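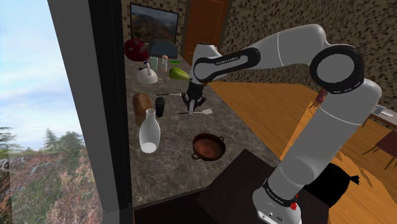

The arm over the spatula in the Gritcombe kitchen, simulated.

Arm flings itself upwards just before it grips the spatula (Brokura, Gritcombe kitchen)

Hello all! First post here, and I should say straight off that I'm having a marvellous time with this. I only started with simulated arms in April and I already talk about it far too much at dinner. But I'm stuck on a fault and it's eating my evenings.

The set-up is the Gritcombe kitchen scene in Brokura, with the Franka arm on its dark platform by the stone counter. The task is a simple one: come down over the spatula, close the gripper on the handle, lift, and put it in the copper-coloured pan. I'm planning the moves with Lomier and I wrote the bit that does the final descent myself (this may be relevant, ha).

Most of the time it's lovely. It comes down smoothly, the fingers go either side of the handle, up it goes. Then on some runs it gets down near the spatula and the whole arm whips upwards in one go, folds at the elbow and stays there with the gripper miles above the worktop. No error on screen. The episode carries on as though all is well, the gripper opens and closes on thin air at the right times, and the log says "finished".

I left it going overnight and got 53 runs. 19 of them did the fling. 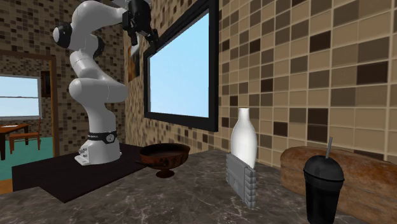
Once it's up there it won't come down by itself. Sending a new target does nothing until I reset the scene. The first run after opening the program has never gone wrong, and I can't see a pattern in the others. I move the items on the counter between runs, so I wondered whether the fingers were catching the bread or the tumbler, but it has flung itself with the whole area cleared.

What I've tried:

- slower descent (half the speed, still flings, slightly more gracefully)
- a thicker collision shape for the spatula handle
- different starting positions
- turning it off and on again, which does fix it, for one run

Stiffness in the final descent is set to 800, because lower values made it sag and miss the handle. Any ideas very welcome, and please assume I know less than you think!

posted by mossgate_rob

3 answers

Accepted answer

What a nice clear write-up, and you've very nearly solved it without noticing. The clue is that the first run after a restart is always fine.

I think you have a stale target. Your arm is being driven by two controllers. Lomier follows the planned path, and then your own code takes over for the last stretch. When yours switches on, it pulls the gripper towards whatever target it has in memory. On the very first run that memory is empty, so I expect you fill it with the present position, and all goes well. On later runs it still holds the last target from the run before, and the last thing you ask for in a good run is the lift. So your code wakes up just above the spatula, believes it ought to be high in the air, and hauls the arm there with a stiffness of 800. Whoosh.

Why only some runs? Probably timing. If your first fresh target arrives before the controller takes its first step, you get away with it. If it arrives one step late, you don't. Slowing the descent wouldn't help, and neither would the collision shape, which fits what you saw.

To check, print three things at the moment of the switch: the measured gripper position, the stored target and the distance between them. On a good run the distance should be tiny. On a bad one I'd bet it's about the height of your lift.

To fix it:

1. In the function that starts your controller, set the target to the measured position, every time. Don't test whether it's empty first.
2. Clear the stored target when the scene resets as well.
3. Add a limit on how far the target may sit from the gripper. If it's further than that, hold still and raise an error.
4. Make the episode fail if the gripper closes fully with nothing between the fingers. A run that grips air and reports "finished" worries me more than the fling does.

As for it refusing to come down, a joint that's been driven hard against its limit may be ignoring new targets until reset. That's a guess. Have a look at the joint values while it's stuck, and if one is sitting exactly on its limit you'll know.

Do report back, I love this kind of bug!

Heidrun Plattner

Second answer

Had something like this. Set the time step to 2 ms and it went away. Bigger steps make stiff controllers blow up, and 800 is on the high side if you've left the damping alone. Also the spatula is thin, and thin things are always trouble in simulation, try the pan first.

tinfoil_kettle

Third answer

The accepted answer is right, I'm sure of it. I want to add something about safety, as lots of people start exactly where you are and then move their code across to a real arm.

Please don't do that with this code until it's fixed and you've tried hard to break it again! In the simulator a sudden jump costs you a reset. With a real arm there may be somebody leaning over the worktop to straighten the spatula at the moment the controllers swap. I had a similar jump on a small arm at our makerspace, and it took a mug and a good deal of my confidence with it. I'd been standing well back, thankfully.

Things I do now before anything moves for real:

- run the whole job in simulation with bad targets fed in on purpose, and make sure the arm stops
- start with low stiffness and slow speed limits, and raise them a little at a time
- keep a hand on the stop button for every switch between controllers
- stay out of reach, even for a "quick" test

If the sagging is what pushed you to 800, look at the gravity settings for the gripper before anything else. Mine had the wrong weight for the hand, so the arm drooped, and I'd been hiding it with more and more stiffness. Once the weight was right I could bring the stiffness a long way down and it still landed where I wanted.

The Hämäläinen notes pinned in the beginners' section have a good page on handing over between controllers. It's old, but I've yet to find a clearer one.

pell_and_sons

Comments (5)

mossgate_rob: Printed the three values like Heidrun said. Stored target was the lift height from the run before. I shouted so loudly the dog left the room. Thank you!!

tinfoil_kettle: did you try 2 ms though

mossgate_rob: I did, sorry, it still flung. I've kept it in because the fingers look less jittery when they close.

Heidrun Plattner: Hooray! Was a joint on its limit when it got stuck?

mossgate_rob: Haven't looked yet. I've put the error check in and now it complains about the kettle, so that's tonight's job.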